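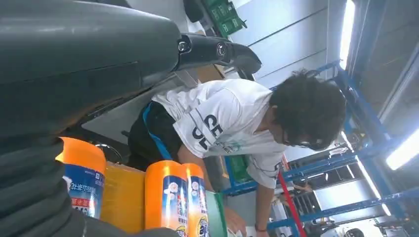
**Re: Labels printing one line too low (still open)**

Hi Bernadette,

Thank you so much for sticking with me on this one! I went through everything you suggested, and I'm writing it all down while it's fresh, so forgive the length.

The Joly label printer at our Imcombe shop still starts each address a full line too low, so the zip code lands on the next label. I reloaded the roll, cleaned the little sensor with the swab you sent, and ran the calibration 3 times. Same result every time, I'm sorry to say.
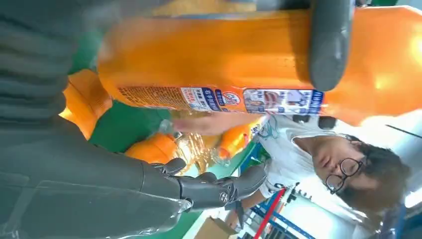 Then I tried the older driver, version 207, and we got somewhere! The first 200 labels of the April mailing came out beautifully. After I restarted the computer, the drift came right back, and the page size had gone back to "Letter" all by itself. Could the restart be wiping the setting?
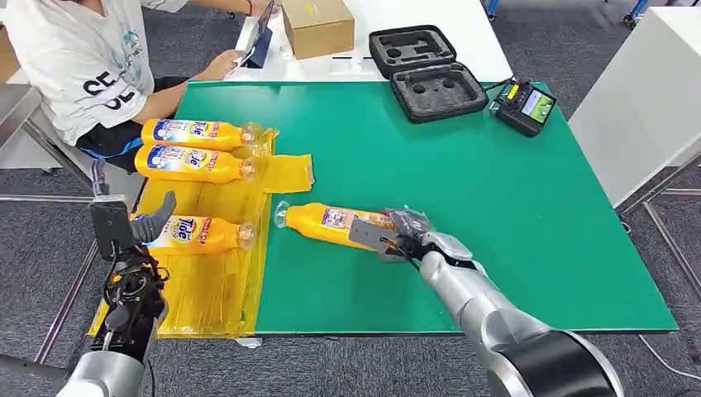 The Inatham shop has the same printer and no trouble at all, but they never turn their computer off (bless them). We have 2,335 labels still to go, so I'll leave ours on tonight and send you the settings file in the morning.

Warmly,
Lucienne Brunet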